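장기 체류 할인이라는 말을 믿어도 되나

캠핑카로 한 달 넘게 다니다 보면 "장기 할인"이라는 문구에 점점 무뎌진다. 지난 5월에 묵었던 피르덴(Firden) 캠핑장 얘기를 이제야 적는다. 정산서를 다시 꺼내 보다가 또 열이 올라서다.

예약할 때 본 가격은 분명 괜찮았다. 15박 이상이면 1박 요금이 뚝 떨어지고, 전기와 수도는 "포함"이라고 되어 있었다. 나는 포함이라는 단어를 포함으로 읽었다. 그런데 떠나는 날 받은 종이에는 전기 초과 사용분이 따로 찍혀 있었다. 하루 기본량이 정해져 있고 그걸 넘으면 계량기대로 받는다는 것이다. 기본량이 얼마인지는 예약 화면 어디에도 없었고, 사무실 벽에 붙은 안내문 맨 아래 줄에 있었다. 글씨가 얼마나 작은지 안경을 벗었다 썼다 했다.

사무실의 케네스 자딘 씨는 친절했다. 친절한데 답은 없었다. 계량기 숫자가 732에서 시작했다고 하는데, 도착한 날 그 숫자를 나와 같이 확인한 사람이 없다. 그럼 732가 맞는지 어떻게 아느냐고 물었더니 "시스템에 그렇게 되어 있다"고 했다. 시스템 이름이 티르넥스(Tirnex)라고까지 알려 줬는데 이름을 알아서 내가 뭘 하겠나.

옆자리에 있던 해미시 퍼비스 씨는 해마다 온다면서 원래 다들 그렇게 낸다고 했다. 원래 그렇다는 말이 제일 수상하다. 그 집 차는 우리 차보다 훨씬 크고 에어컨도 2대나 돌리는데 추가 요금은 우리보다 적었다. 단골이라 봐주는 건지, 계량기가 제멋대로인 건지, 나로서는 알 길이 없다.

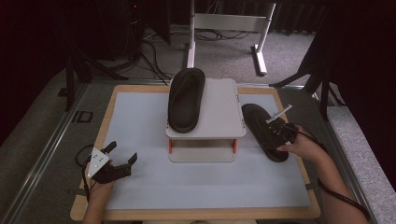
후기는 얼마나 믿을 만한가

여기를 고른 이유가 후기였다. 별점이 워낙 높았고 후기가 대략 4,000개나 된다고 했다. 자리 몇십 개짜리 캠핑장에 그 정도면 몇 년치를 모은 걸까 싶었지만, 그때는 그냥 넘어갔다. 다녀와서 다시 읽어 보니 "직원이 친절해요", "조용해요", "또 올게요"가 끝없이 이어진다. 전기 얘기, 배수구 얘기는 거의 없다. 체크아웃할 때 후기를 쓰면 세탁실 토큰을 준다고 했으니 대충 짐작은 간다. 나도 토큰은 받았다. 후기에 초과 요금 얘기를 썼는데 아직 올라오지 않았다.

풀 훅업이라는 말도 그렇다. 연결구가 다 있기는 했다. 다만 오수 연결구가 자리보다 살짝 높아서 호스가 제대로 기울지 않았다. 받침대를 사서 호스를 들어 올리라는데, 물이 위로 흐르나? 결국 이틀에 한 번씩 공용 처리장까지 통을 끌고 갔다. 풀 훅업 값을 내고서.

와이파이는 쓰지 않겠다. 쓸 만큼 써 보지를 못했다.

그래도 다음에 간다면

안 갈 거지만, 혹시 가는 분이 있다면 도착하자마자 계량기 사진부터 찍어 두시라. 직원을 옆에 세워 놓고 찍으면 더 좋다. 하루 기본량은 메일로 받아 두고, 구두로 들은 건 못 들은 걸로 치는 게 낫다.

아일라 레녹스 님이 댓글로 겨울에는 골리(Gourlay) 쪽이 낫다고 알려 주셨는데, 거기도 홈페이지에 "모든 것 포함"이라고 크게 써 있어서 일단 의심하고 있다. 전화해서 기본량부터 물어봤더니 담당자가 점심 먹으러 갔다고 한다. 오후에 다시 걸었을 때도 자리에 없었다.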